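The long way up for Stockdale

With 2 games left in the season, Stockdale need a single point to reach the regional first division for the first time. Their manager, Sandra Tindall, would like people to stop telling her so.

"I know the table," she says, sitting in the small office behind the main stand. "The players know the table. The man who sells me my newspaper knows the table. We still have to go to Pleveo and play."

Tindall took the job in March two seasons ago, when the club was second from bottom and had gone through three managers in a year. The average crowd had dropped to 489. Several senior players were owed wages, and the captain had already agreed to leave. She kept the team up on goal difference and then let eleven players go over the summer.

What followed was not popular at first. Tindall spent almost nothing on transfers and filled the gaps with players from the club's own under-21 side. Stockdale lost five of their first seven matches. A group of supporters hung a banner from the railings at the north end asking for her dismissal, and the board met to discuss it. They gave her until the winter break.

By then the side had found a shape that suited it. Tindall had moved to three central defenders, with the full-backs pushed high and a single holding midfielder in front. Stockdale conceded four goals in the next ten games and finished sixth.

This season they have gone further. They have the best defensive record in the division and have lost once at home, to Brikitz in the fall, on a late penalty that Tindall still disputes. More than 3,000 watched the return game, which finished 1-1. The club had to open the old east terrace for it, and the line for the turnstiles went back past the bus station.

Training starts at 8:30 in the morning, earlier than at most clubs of this size, and the squad eats together afterward. Tindall brought in the shared meals in her first month. Players who used to drive home as soon as they had showered now stay until early afternoon, and she holds her video meetings once the plates have been cleared.

Promotion would bring its own trouble. The first division requires covered seating for 1,000 at every ground, and Stockdale's main stand falls short of that. The shirt sponsor, Sindard, has offered to pay for part of the work, but its contract runs out at the end of the season and talks over a new one have been slow. Two of the young defenders are also being watched by bigger clubs.

Tindall has a year left on her own deal and won't say whether she expects to sign another. She played for nine seasons as a midfielder, none of them above the second division, and says she has no great plan for where she should be at 50.

Pleveo are already safe in mid-table and have little to play for. Stockdale drew there last year in heavy rain. Tindall has watched the recording of that match twice this week and intends to watch it again on the bus.

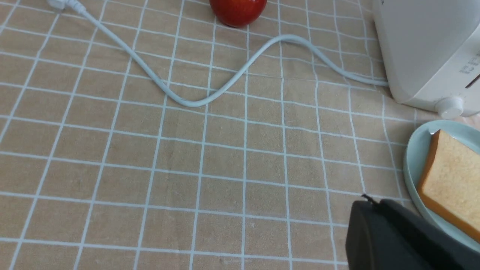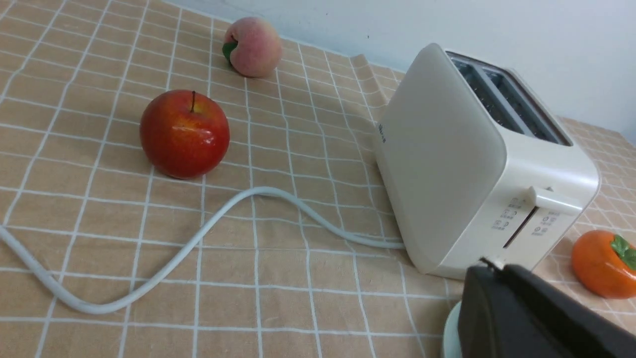

A red apple on a tablecloth patterned with white lines, in both pictures.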